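Uria Issues Safety Notice and Software Update for Two-Arm Garment Folding Cells

Grip-confirmation fault allowed arms to continue a fold without holding the cloth; no injuries reported

TOLEDO, 2021-08-20 — Uria today issued a safety notice to operators of its two-arm garment folding cells after tracing a series of unplanned arm movements to a fault in the grip-confirmation software. The notice applies to all cells running control release 84. Operators are asked to stop unattended folding until the replacement release has been installed and the check described below has been completed.

The fault was found during endurance testing at the company's Toledo site. In a run of 2,662 fold cycles on knit garments, the controller logged 112 cycles in which one gripper was recorded as holding fabric when its fingers had closed with nothing between them. In most of these cycles the fold was simply incomplete and the garment was rejected. In 2 cycles the arm went on to the stretch step, met no resistance from the cloth, and traveled past its planned end point before the joint limit stopped it.

No person was inside the guarded area during either event, and no injuries have been reported from any site. One gripper bracket was damaged at Toledo and has been replaced.

Cause of the fault

Each gripper reports two values to the controller: finger position and motor current. A grip is confirmed when the current rises above a set threshold before the fingers reach the fully closed position. On thick or bunched knit fabric this works as intended. The current climbs early, the fingers stop short, and the difference between the two values is easy to read.
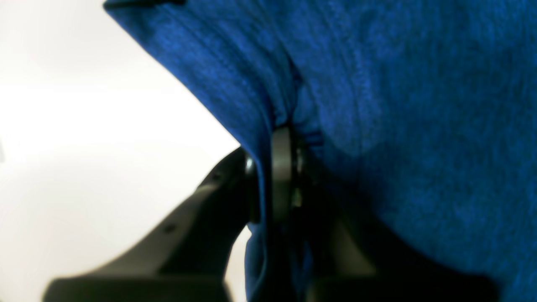 On a single layer of thin fabric the margin is much smaller. To reduce the number of good grips being rejected, release 84 widened the position window in which a grip could be confirmed. The change was tested on fabric samples but was not tested against an empty close with worn finger pads. A worn pad adds friction at the end of travel, and the resulting current rise falls inside the wider window. The controller then reads an empty gripper as a loaded one.

The fault is most likely to appear when a garment has been left crumpled between attempts. The edge the software has selected may shift when the other arm lets go, and the closing gripper passes beside the cloth or short of it.

Uria repeated the fold sequence at Toledo with long-sleeved and heavier garments on a white table to confirm this account. Both arms were run at reduced speed with the guard circuit active.

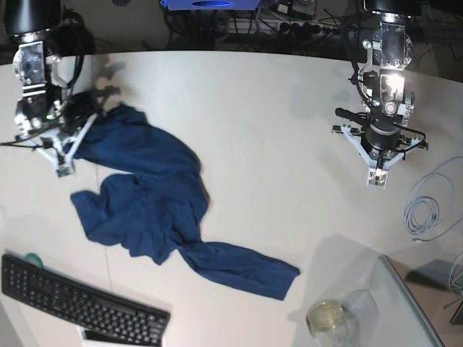 Two-arm folding work on a navy blue garment at Uria's Toledo site.

Engineers compared the controller log with wrist camera images for each cycle. The wrist images were already being stored by release 84 but were used only for choosing the grip point. They were not consulted after the fingers had closed, so a visible miss had no effect on the decision to continue.
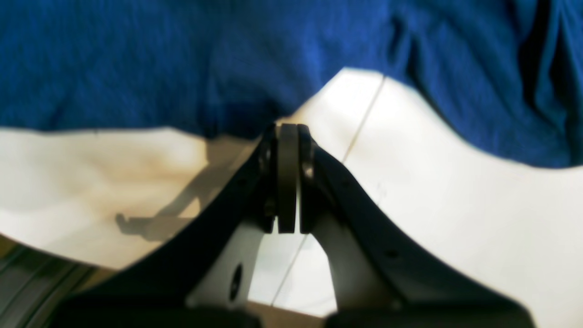

That gap has been closed in the new release. After every close, the controller now takes a wrist image and compares the fingertip region with the motor current reading. If the two disagree, the arm holds position, the opposite arm is also held, and the cell asks for an operator reset. The stretch step has been given a separate force check: if no load is measured early in the move, the move is canceled.

The position window has also been returned to its earlier setting. Operators should expect a higher rate of rejected grips on thin fabric as a result. A revised window will be offered later, after testing with worn pads.

Third-party review

The findings were reviewed by Hernon, an independent machine safety consultancy. Hernon agreed with the cause identified by Uria and recommended two further changes, both of which have been adopted. Pad wear will be treated as a scheduled inspection item, and loose cables and other items on the table surface will be included in the daily check. The second recommendation covers the case in which an arm moves beyond its planned path and catches an object outside the folding area.
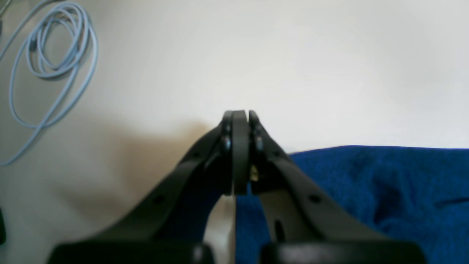 Required action for operators

Operators of cells running release 84 should take the following steps in order.

1. Stop the cell and switch it to attended mode. Confirm that the guard circuit is closed before any further motion.

2. Inspect the fingertip pads on both grippers. Replace any pad with visible rounding, glazing or lifting at the edge.

3. Clear cables, tools and containers from the reach of both arms.

4. Install the replacement release and restart the controller.

5. Run the empty-close check from the service menu on each gripper. The cell must report a missed grip every time. If it reports a hold, leave the cell out of service and contact Uria support.

Cells at the Cestirport distribution site have already been updated and are back in attended operation. Unattended operation there will resume after the pad inspection records have been reviewed.

The replacement release is supplied at no charge. Pad sets for affected cells will be shipped in August on request.

About Uria

Uria builds two-arm handling cells for laundries, garment sorting and textile returns. The company carries out endurance testing and operator training in Toledo.

Media and service inquiries: Uria Press Office, Toledo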